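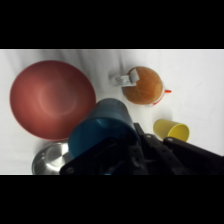 How to pack for a coach tour when you only have one small case

I've been on the Carvalho coast tour twice now, and the first time I brought far too much and had to sit on my case in the hotel car park to get it shut (the driver was very kind about it!). So start a week early if you can, and lay everything out on the spare bed before a single sock goes in.

Weigh the empty case first. Mine is an old Jindov and it takes up more of the allowance than I ever expected. Then put shoes along the wheel end, roll your trousers and jumpers, and lay shirts flat on top, with anything that might leak in a tied bag.

Keep a separate small bag for your seat, because the hold stays locked between stops. Tickets, tablets, glasses, a cardigan and something to nibble will see you through the long stretch to Ninuneck, and I always tuck in 40 or 50 in small change for the car park cafés.

If you're travelling in February, wear your heaviest coat on the day and carry your gloves in the pockets.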